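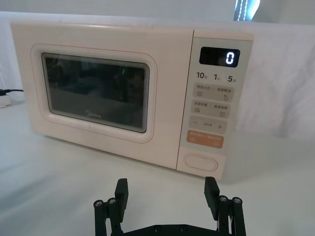

Caderno de bancada - micro-ondas da mesa branca
Dezembro, entrada iniciada às 9h40

Objetivo: deixar o micro-ondas pronto para os ensaios de aquecimento de água da série Skoryk e fixar por escrito o procedimento de entrada de tempo. O aparelho é um Midea de caixa creme, painel à direita da porta, com legendas em chinês. O Ozan já o usou na série anterior mas não deixou notas, e a Adesuwa pediu uma tradução das teclas antes de começar a parte dela.

1. Estado inicial
Visor aceso com um único "0" branco do lado direito. Tomo isto como repouso, sem programa introduzido. Confirmar com o Ozan se o aparelho chega a mostrar relógio ou se fica sempre em zero.
Porta fechada. Não abri antes de ler o painel. À esquerda do aparelho, um cabo de alimentação preto sobre a mesa; à direita, mesa desimpedida para a ventilação, a manter assim durante toda a série.

2. Leitura do painel
Por baixo do visor há uma fila de três valores: 10秒, 1分, 5分. Ou seja, dez segundos, um minuto, cinco minutos. Seguem-se teclas retangulares empilhadas, as duas primeiras com duas funções cada.
Primeira tecla: 微波火力 à esquerda (potência de micro-ondas), 智能解冻 à direita (descongelação inteligente). O ícone da esquerda são ondas, o da direita uma gota.
Segunda tecla: 微波杀菌 à esquerda (esterilização por micro-ondas), 美食菜单 à direita (menu de pratos).
Para a série Skoryk só interessa a potência. Descongelação, esterilização e menu ficam fora do protocolo - os programas automáticos escolhem tempo e potência por conta própria e os resultados deixam de ser comparáveis entre si.

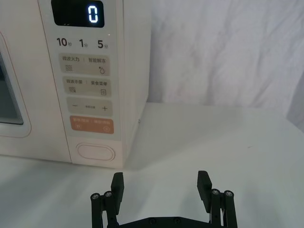

A tradução vai para uma etiqueta em português, a colar na mesa ao lado do aparelho e nunca sobre o painel. A Adesuwa sugeriu colar por cima das teclas; discordo, tapa os ícones e a cola deixa resíduo no plástico. Fonte preta, corpo suficiente para se ler de pé. Usar o papel Fadska que está na gaveta das etiquetas, o outro enrola com o vapor.

3. Procedimento de entrada de tempo
Registo os tempos sempre em segundos no caderno, mesmo quando no aparelho entram em minutos. Tempo de referência da série: 50 s, composto por cinco incrementos de dez segundos. Ler o visor antes de arrancar e anotar o valor lido, não o valor pretendido. Se o visor não estiver em zero antes da primeira entrada, cancelar e recomeçar.
Potência: a mesma em todos os ensaios. Valor a acordar com o Ozan e a escrever na capa da folha de registo, para não depender da memória de quem estiver de turno.

4. Amostras
7 recipientes Cateren, de vidro, sem tampa. Água da torneira deixada a estabilizar na sala de um dia para o outro. 50 ml por recipiente, medidos com proveta e não com o copo graduado da copa, que não tem precisão para isto.
Um recipiente de cada vez, ao centro do prato. 2 leituras de temperatura por amostra: uma antes de entrar, outra logo após abrir a porta, depois de mexer com vareta de vidro. Sem mexer, a leitura depende demasiado da profundidade da sonda.
Intervalo entre ensaios com a porta aberta, para a cavidade perder calor. Duração do intervalo por definir. A Adesuwa propõe esperar até a parede interior voltar à temperatura da sala, medida por contacto. Parece-me bem, embora alongue a sessão.

5. Limpeza
Pano húmido na caixa e no vidro da porta, sem abrasivo. Na junta vertical entre a porta e o painel, pano seco. Nada de pulverizar diretamente sobre as teclas: o produto vai no pano. O detergente Grunthorpe serve para a mesa, mas não o quero dentro da cavidade enquanto não virmos a ficha técnica.

6. Pendentes
- Ozan: confirmar potência e comportamento do visor em repouso.
- Adesuwa: rever a tradução de 微波杀菌. Escrevi "esterilização", mas "desinfeção" pode ser mais correto para um aparelho doméstico.
- Eu: traduzir as teclas restantes e acrescentar à etiqueta.
- Verificar se a sonda de contacto voltou da calibração. Se não voltou, os ensaios passam para a semana seguinte.
- Pedir o manual em inglês ao fornecedor. O que temos em pasta é de outro modelo, com botão rotativo.

11h15. Etiqueta em rascunho, por imprimir. Nenhum ensaio feito nesta entrada.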